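We use cookies to remember your search filters. Accept | Manage settings

Packing Assistants and Study Participants – Snack Bag Project, Skelus site

Grorel is looking for people to pack fabric tote bags with small grocery items. The work is part of Privia, a packaging study on how everyday goods are arranged in soft bags. Seven places are open on the October intake.
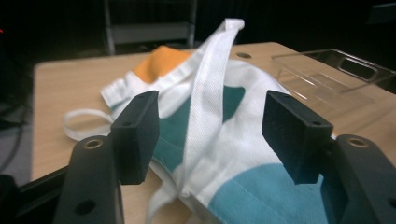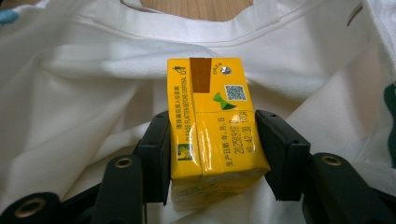
Tote with printed patches and woven strap (first photo); single-serving drink carton (second photo).

The task

You will work at a tabletop. Each round starts with a folded or bunched bag and a set of goods. You open the bag, straighten the strap, place the goods inside and set the bag down on the tray to your left. You then unpack it and return it to the start position. A full set is 574 rounds, spread over the whole engagement.

Goods include small drink cartons, boxed crackers, wrapped bars and paper napkins. Cartons must go in upright. Straw holes stay sealed; a carton with a broken foil is taken out of the set and logged. None of the goods are for eating or drinking, and date codes are recorded for stock control only.

Bags are canvas or similar cloth and do not hold their shape. Expect to spend more time on the bag than on the goods. Straps in particular twist and fall across the opening, and they must be clear of it before the first item goes in.

Requirements

– Able to sit or stand at a table for 2 hours, with breaks
– Comfortable use of both hands for light gripping and folding
– Able to read short printed instructions in English
– No strong hand cream or perfume during sessions
– Sleeves that can be rolled to the elbow

Packing experience is useful but not required. Reading Chinese is a plus, as part of the carton stock carries Chinese labels and the log sheet asks for the production date.

Hours and pay

Sessions start at 9:00 a.m. or 1:30 p.m. You choose one slot and keep it. Pay is a flat 2000 for the full set, half at the midpoint and half on completion. People who stop early are paid by the round. Lockers and parking are free; lunch is not provided.

How to apply

Send a short note to the Baran desk at Grorel with your preferred slot and any allergies to cotton, dyes or paper dust. Put "Tote packing" in the subject line. Applicants on the short list do a trial of 7 rounds at the table, which is paid. Replies go out at the end of the month.

Shares: 12 | Comments: 0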